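3.2 Procedure at the lunch sites

The fiber label study ran in the lunchrooms of two workplaces, Leltis and Jidden, during the September menu cycle. Both sites are served by the same caterer and offer the same hot dishes on the same days. At Leltis the dishes carried a simple shelf label that gave the fiber content of one serving as low, medium or high. At Jidden the dishes carried only the name and the usual allergen notice. Cut-off points for the three levels were set before the menus were drawn up and were not changed later.

We recorded 2822 meals. A meal was counted when a diner took at least one main dish and passed the register. Drinks, fruit taken alone and items bought for later were left out. Of the diners who were asked to fill in the short questionnaire, 323 returned it complete. The questionnaire asked what the person had eaten, whether he or she had noticed a label, and how filling the meal had been on a scale with 4 points. Incomplete forms were kept for the count of labels noticed but were dropped from all other tables.

Portion weights were taken from the serving records and checked against plates weighed on site by Ambrose and Watkins. Where the two differed, the weighed value was used. Bread was a problem at both sites – slices were cut by hand and varied a good deal – so bread was entered at a standard weight. This probably hides some of the difference between diners who chose whole grain and those who chose white.
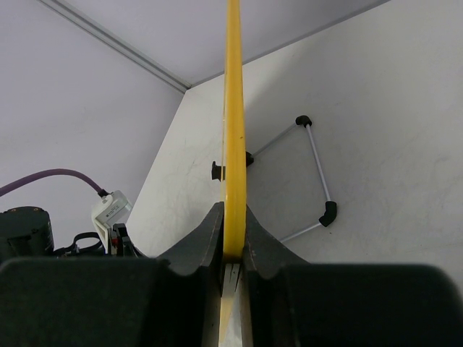 Figure 2. Yellow bar with a pale, tapered lower section, held between two dark gripper fingers.

Fiber values came from the Baptiste food tables. For mixed dishes such as stews and bakes, values were worked out from the recipe and divided by the number of servings. Two dishes had no written recipe. For these we used the closest match in the tables, chosen by Alcantara and Ostrowski working separately, and a third reader settled the one case in which they did not agree.

Diners were not told that fiber was the subject of the study. The notice at the entrance said only that meal choices were being recorded and that anyone could ask to be left out. Requests of this kind were honored at the register, and those meals do not appear in the total.

3.3 Analysis

Meals were grouped by site and by day of the week. The main outcome was grams of fiber per meal. Because many diners ate at the same site on several days, their meals cannot be treated as independent, and the model allows for this.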